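What Does Belonging Mean After You Move?
Student project report, July 2022
Aníbal Henao

Question

Do people who leave the faith community they grew up in still say they belong to it? We asked former and current members of two congregations, Stuseck and Fanine. Most moved away for work or college. Short survey, then a few longer talks by phone.

What we did

Sent 122 surveys, got 100 back. Better than we hoped. Eight questions, the last one open – "What do you still keep?" The Spanish version was checked by Cárdenas, our partner parish, who fixed two questions that sounded rude.

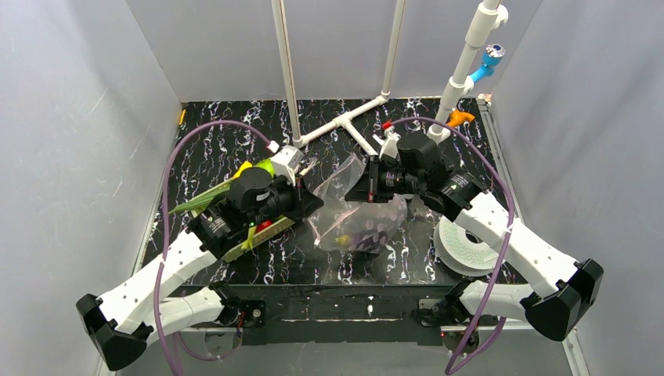 The open answers took the longest. Lots of one-word replies. Food, songs, grandma. Some wrote a whole page. We sorted them by hand into practice, family, belief and "other", and other got way too big, so we split it again. Should of planned that earlier.

What people said

Family came up more than belief, in both groups. Younger people said they belong but don't attend. Older ones mostly didn't see the difference – one woman asked why we had two questions for the same thing. Fair point. People from Fanine talked about holidays, people from Stuseck talked alot about funerals. No idea why yet.

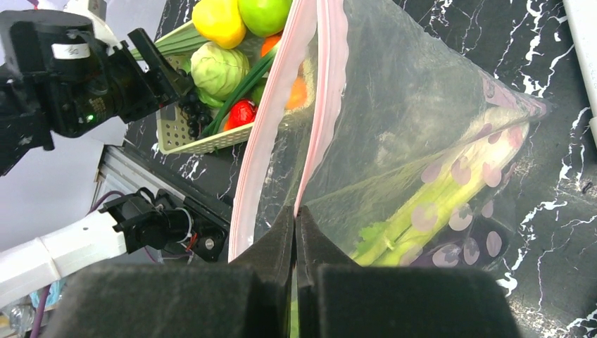
Problems and next steps

Not a random sample, everyone came through a mailing list. People who really cut ties are probably missing. Budget was 3,000 and the translation and phone cards ate most of it. In August we redo the coding with a second reader and send a short summary to both congregations.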